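May, Wednesday evening
From: Benvinda Abreu
To: the Bilstead sourdough list

Kuipers wrote:
> My rye starter rises fine for a day and then just sits there
> smelling like nail polish. Kitchen is on the cool side. Do I toss it
> and start over? Also, how do you all keep dough from gluing
> itself to the counter?

Oh please don't toss it! That nail polish smell is a hungry starter, and mine did the same thing all last winter. I was feeding it once a day at breakfast and it had run out of food long before I got home. Try twice a day for 5 days, equal weights of flour and water, and throw out most of the old stuff each time (I know, it hurts – make crackers). Mine perked up by the third day and smelled like yogurt again.

I'd also go a little thicker than you think. Rye drinks up water for a while and then loosens, so a soft paste at night is soup by morning. And if you can find the coarse rye from the mill in Pultbridge, get it. I split an order with my sister and we still have a ridiculous amount.

As for sticking, two things.

1. The surface. Grout lines and wet dough do not get along, so if your counter is tiled like the one here, with all those little hexagons, put a big board down first and shape on that. I fought with mine for years before I gave in.

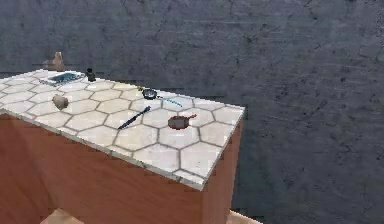 2. Your hands. Wet them, don't flour them. Rye has a way of soaking up every bit of flour you give it and asking for more, and then you get a dry, crumbly loaf. I keep a bowl of water by the board and a bench scraper in my other hand. My usual loaf is 800 grams of dough in a greased tin, so there's hardly any shaping anyway.

Kitusov asked last month about the caraway bread and I never answered, sorry! It's the same dough with a spoonful of seeds and some molasses – I'll type it up when I find the card. Let me know how the feeding goes, and whether anyone wants to split a sack of flour before summer.

Benvinda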